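Filed under: Paint storage, Workbench
September 2019
Shares 29 | Comments 3

Sorting the small paints

The paint box had reached the stage where finding one colour meant emptying all of it. I have moved to a flat tray on the bench, with everything that can stand up standing up. Bottles go on the tray first. Tubes wait on the wood until their caps have been checked.
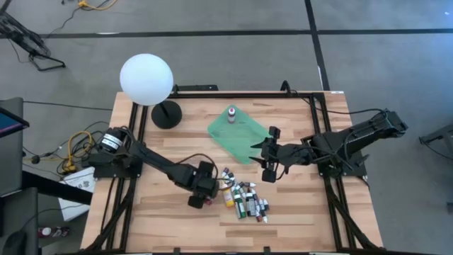

One bottle on the green tray, tubes still in a heap.

Tubes are the awkward part. They roll, and the colour label is rarely uppermost. Mine came in two batches, a Higuchi starter set and some odds from Nodstead, and the two ranges don't agree on what counts as a red. I sort by colour family and ignore the maker.

Bottles are simpler. I pack them towards one corner of the tray and fill outwards, so the free space stays in a single block – gaps between bottles are where the small ones fall over. Pointed tips get a wipe before they go in. Dried paint in a nozzle can usually be cleared with a pin.
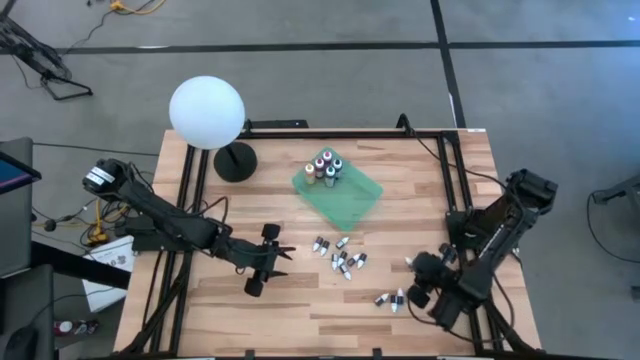
Notes on the tray

Translucent plastic shows spills from underneath, which I like. It has no dividers. I tried a Clunusance insert last December and took it out again, as the slots were too narrow for anything but the thinnest bottles. A sheet of 200 gsm card, cut to fit, does the same job and can be thrown away when it gets messy.

Next: labels on the caps.

Recent posts
Ekance brush rest, one year on
Cutting card without a guillotine
Which 3000 grit paper to buy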